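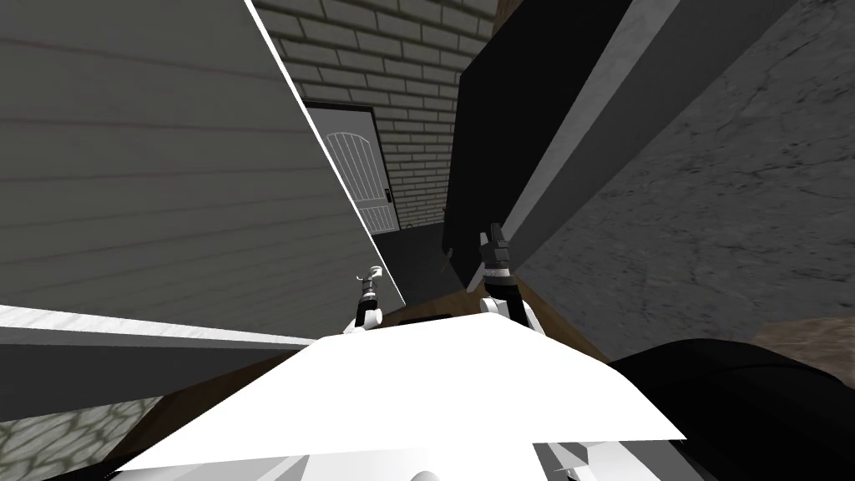 **Who owns the ground under a mobile home?**

In most parks, the home belongs to the family living in it and the lot belongs to someone else, who charges rent for it. When the park is sold, the lot rent goes to the new owner, and so does the right to raise it.

At Cultitz, a park of 147 lots on the east side of Wadotdale, residents got a letter in June saying the land was for sale. They had owned their homes for years, in some cases for decades. Many had put on new roofs and built porches. The letter gave them a short period to make an offer of their own if they wanted to.

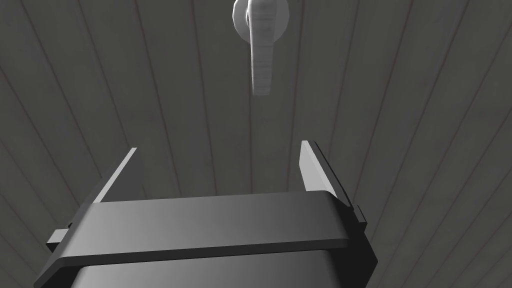 *By Ilaria Costa*
*October 19, 2021*

The first meeting was held outdoors by the mailboxes, and people brought their own chairs. Most of them had the same question, which was what would happen to the rent. The lot rent at Cultitz was $228 a month, low for the county, and a buyer paying full price for the land would have every reason to bring it up.

"I can handle it going up ten dollars," said a retired school bus driver who has lived on the second row since her children were small. "I can't handle it going up a hundred. Then I'm selling a house that I can't move to somebody who doesn't want to pay that rent either."

Moving was not much of an option. People call these homes mobile, but most of the ones at Cultitz were set on their blocks and never touched again. A mover who looked at two of the older ones told the owners the frames would need work before they could go on the road. A third family was told theirs could be moved, but the park they had in mind only took homes built in the last fifteen years.

The seller was the family that had run Cultitz from the start. The outside buyer was Wusness, a company that owns parks in three states. Wusness sent a representative to talk to residents, and by most accounts he was polite and answered what he could. He said the roads would be repaved and the old laundry building would come down. He would not put a limit on the rent in writing.
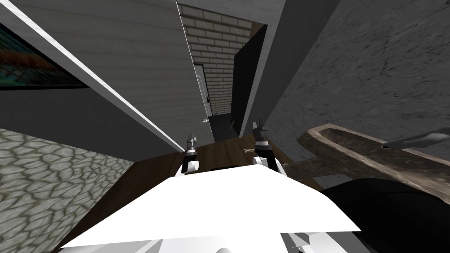
So the residents began working on their own offer. The plan was to form a cooperative that would borrow the money, buy the land and pay the loan back out of lot rents. Each household that joined would pay a $200 membership share and get one vote. The share would be returned if they sold and moved away.

Getting people to sign took longer than anyone wanted. Some worked nights and were never home when the clipboard came by. A few thought the whole thing was a way to get their titles. One man read the bylaws twice, called with questions both times, then signed and went door to door on his own row.

There were real objections too. A loan that size has to be paid whether or not every lot is full, and Cultitz had several empty ones. The sewer line under the first row is old clay pipe. A landlord fixes that with the landlord's money, at least in theory. A cooperative fixes it with everyone's. An inspector hired by the group recommended setting money aside for the line from the first month, and the lender made it a condition.

By the deadline, all but 31 households had joined. The offer matched the one from Wusness, and the family accepted it. Rent went up $19 a month to cover the loan and the sewer fund. Households that didn't join can stay and pay the same rent for now, but they don't vote.

The first vote was on the speed bumps, which failed. The second was on the laundry building, which will stay. The dryers are out of order and a repairman from Hứa, the appliance shop on the county road, has been asked for a price.
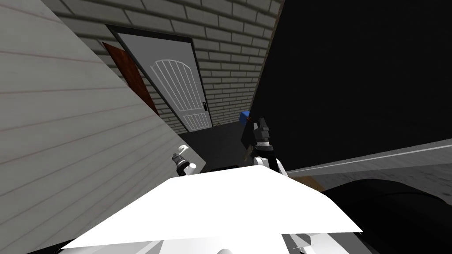
**Ilaria Costa**

Costa writes about housing and rents for this magazine. She grew up in a rented duplex in Wadotdale and covered the town's zoning hearings before joining the staff. Her next article looks at what happens to a mobile home's title when the owner dies without a will. Readers who have been through that can write to her in care of the magazine.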